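Startseite Tickets Wissensdatenbank Mein Konto Abmelden

Ticket 2722: Obstkorb Gemeinschaftsküche, wiederkehrend Fruchtfliegen und Matsch
Status: in Beobachtung
Kategorie: Haus / Küche / Sonstiges (die Kategorie "Obst" wurde beantragt und abgelehnt)
Standort: Astcombe, Teeküche 7
Eröffnet: 11. Juni 2021

Problembeschreibung

Der Obstkorb in der Teeküche produziert zuverlässig zwei Dinge: Fruchtfliegen und eine klebrige Schicht am Boden. Geliefert wird von Codorano, Paket "Mullow groß", und an der Lieferung liegt es meines Erachtens nicht. Die Ware kommt morgens ordentlich an. Was danach mit ihr geschieht, ist Sache des Hauses, und das Haus hat sich bisher durch Abwarten hervorgetan.

Reproduzierbar: ja. Man stelle Obst hin und gehe ins Wochenende.

Schritt 1: Korb getauscht

Die alte Holzschale ist raus. Sie hatte am Grund einen Fleck, der sich mit Spülmittel, Natron und gutem Zureden nicht entfernen ließ. Ersatz ist ein dunkler Drahtkorb aus dem Lager, Inventarnummer 822. Luft kommt jetzt von allen Seiten dran. Leider kommt auch alles, was tropft, nach allen Seiten raus, und zwar auf die Holzplatte. Ich habe die Platte einmal abgewischt und danach Papier daruntergelegt. Das Papier war am nächsten Tag weg. Ich habe neues hingelegt. Auch weg. Punkt zurückgestellt.

Schritt 2: Bananen ausquartiert

Bananen liegen ab sofort auf dem Kühlschrank. Sie lassen alles andere schneller reifen, das steht in jedem zweiten Haushaltsratgeber und stimmt hier leider auch. Zwei Beschwerden, man finde die Bananen nicht mehr. Beide per Mail mit Lesebestätigung.

Schritt 3: Bestand geprüft

Laut Aushang gehört in den Korb nur Obst. Der Aushang hängt in Schriftgröße 88 an der Tür und wird entsprechend gründlich übersehen. Ich bitte, beim grünen Bündel auf die Länge zu achten.
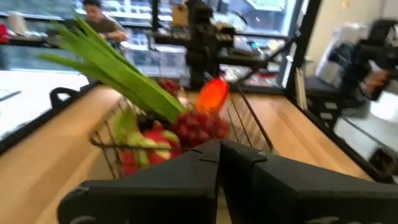
Anlage 1: Korb 822 mit Trauben, Drachenfrucht und langblättrigem Grünzeug, Art ungeklärt.

Zum Grünzeug: Lauch oder Pandan, ich lege mich nicht fest, Obst ist beides nicht. Wer es eingestellt hat, möge es bitte abholen und kochen. Das orangerote Stück ganz hinten habe ich unter "Paprika oder Frucht" abgelegt und lasse es vorerst als Obst durchgehen. Man muss sich seine Kämpfe aussuchen.

Die Trauben sind der eigentliche Verdachtsfall. Eine angeschlagene Beere reicht, und die Fliegen haben einen Termin. Neue Regel daher: Trauben kommen abends in den Kühlschrank, Fach Mitte, in die Dose mit der Aufschrift Delić. Die Dose ist leer und darf benutzt werden. Die Aufschrift stammt vom Vorbesitzer und geht nicht ab.

Drachenfrucht: keine Auffälligkeiten. Wird erfahrungsgemäß bewundert und liegen gelassen, bis jemand ein Messer holt. Messer liegt in der zweiten Schublade. Löffel auch.

Schritt 4: Falle aufgestellt

Glas mit Apfelessig und einem Tropfen Spüli neben die Kaffeemaschine gestellt. Wurde gegen Mittag ausgespült und in den Schrank geräumt. Neues Glas, diesmal mit Zettel. Der Zettel klebt noch.

Offen

- Papier unter dem Korb, Verbleib unbekannt
- Abholung Grünzeug
- Bananenstandort in den Aushang aufnehmen, Schrift gern kleiner
- Anfrage an Codorano, ob die Trauben auch erst mittwochs kommen können

Wiedervorlage am Montag, gleich nach dem ersten Kaffee. Bis dahin bitte kein weiteres Gemüse in den Korb legen und Ticket nicht schließen.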